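Reading time: 1 min

Rastley has opened orders for a two-arm tabletop cell from Dosus, a kit of two grippers, a framed work board and a wrist camera on one arm. Lead time is 3 weeks. Product manager Sanaa Erraji said the first 200 units ship with spare fingertips.

The board takes small plastic parts, such as curved colored cups, within reach of both arms. 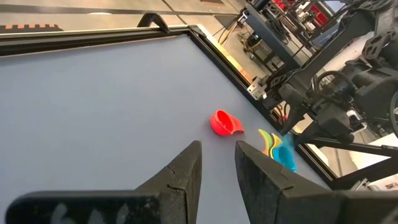 Last updated: February 29, 2020

Support is included for three years.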